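Fosamero Glove Capture Kit: Pre-Use Inspection Checklist with Reviewer Comments
Trial unit supplied by Quintela. Review site: Idside, bench 2. Inspected 2025-10-18.

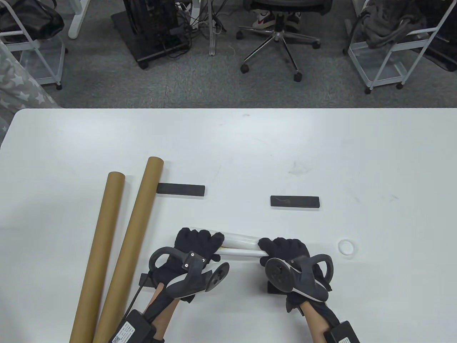 1. Scope

The checklist covers the hand-worn part of the kit: gloves, controllers, battery boxes and the cables between them. The head camera and the recording software have their own sheet and are mentioned only where a fault in one shows up in the other.

Inspector: Albertina Patrício
Second check: Jong-dae Maeng
Result codes: P (pass), C (pass with comment), F (fail), N (not checked)

2. Gloves

2.1 Fabric free of holes, pulled seams and hard spots at the fingertips. P

2.2 Correct hand on correct side, cuff lying flat. P
Comment: Left and right gloves are easily confused when the controllers are off. Supplier to mark the inside of the cuff.

2.3 Size suits the wearer. Fingertip slack no more than 2 mm. C
Comment: One size supplied. Acceptable for both inspectors, slightly long in the little finger for AP. A smaller size should be quoted before any order is placed.

2.4 Gloves clean and dry before fitting. P
Comment: The manual gives no washing instructions. Asked Quintela for these in July and asked again with this report.

3. Controllers

3.1 Controller sits square on the back of the hand and does not rock when the fist is closed. P

3.2 Screws on the raised plate present and tight. Check by hand with the driver supplied. C
Comment: One screw on the left plate took a further quarter turn. No thread damage. Add this item to the weekly check until we know whether it works loose again.

3.3 Looped handle free of cracks, in particular where it joins the body. P

3.4 Handles clear of each other when both hands work close together. P
Comment: Tested with a tube held at both ends, hands facing. The loops sit on the outer sides and did not touch at any point. The discs face inwards and are the parts to watch. On a shorter object the discs will meet before the fingers do.

3.5 Disc faces clean, no scratches across the centre. P

3.6 Wearer can open and close the hand fully with the controller fitted. P

4. Battery boxes and cables

4.1 Case closed, no swelling, no heat after charging. P

4.2 Strap holds the box near the wrist without pinching. C
Comment: The box is worn against bare skin. JM reported a red mark under the strap after 28 minutes of wear. Mark gone within the hour. A thin sleeve under the strap is suggested. The sleeve must not reach under the glove cuff, as it lifts the controller.

4.3 Label on each box present and readable, serial number entered in the log. P
Comment: Labels differ between the two sides. Confirm with the supplier that both are meant to be fitted as delivered.

4.4 Cable runs from box to controller without a sharp bend, with enough slack for full wrist movement. C
Comment: Slack is generous. A loose loop can catch on the edge of a box or tray when reaching in. One clip on the forearm would be enough. Flondero supplies a suitable type and we already hold stock.

4.5 Plugs fully home, no movement when pulled lightly. P

4.6 Charge above the minimum before starting. P
Comment: The kit shows charge as a light only. A figure would be better.

5. Work surface and objects

5.1 Table top level, stable and wiped down. P
Comment: Scuffs on the white surface do not affect tracking. Noted so that they are not reported again.

5.2 Objects for the task set out within reach before the gloves go on. P
Comment: Current set is tubes, flat black blocks and a small ring. Cardboard tubes should be laid down at the start of the task, never stood on end.

5.3 No object has a sharp edge, loose staple or exposed tape. P

5.4 Long objects do not foul the controller or the forearm. C
Comment: Long tubes placed to the left are brushed by the left handle if the wearer reaches across quickly. Move them outwards or remove them when not part of the task.

6. Area round the table

6.1 Cables on the floor gathered and clear of walkways. F
Comment: Cables behind the computer are tangled and run towards a desk leg. To be tied and covered before the next session. The fault is ours and does not count against the kit.

6.2 Trolleys with castors parked away from the wearer. P

6.3 Anyone seated nearby keeps out of arm's reach of the wearer. P

6.4 Hanging cloth or clothing kept off the working edge. C
Comment: Fabric hanging at the left side of the table should be pinned back.

7. Function test

7.1 Both controllers recognised at start-up. P

7.2 Hand position steady for 300 seconds with the hands at rest. P

7.3 Two-handed grip and lift, 28 attempts. C
Comment: 26 recorded cleanly. In the remaining 2 the right hand dropped out for a moment and came back without a restart. Log files sent to Quintela.

7.4 Stop command ends recording on both sides at once. P

7.5 Fit and removal by one person without help. N
Comment: Not tried. The second battery strap is awkward with a glove already on. To be checked at the next inspection.

8. Actions

Idside: tidy floor cables (6.1), pin back fabric (6.4), fit forearm clips (4.4), source sleeves (4.2).
Quintela: washing instructions (2.4), smaller glove size (2.3), cuff marking (2.2), answer on labels (4.3), report on dropouts (7.3).

Kit may be used for supervised sessions once 6.1 is closed. Purchase decision held until the reply on 7.3 is received.

Signed: A. Patrício
Checked: J. Maeng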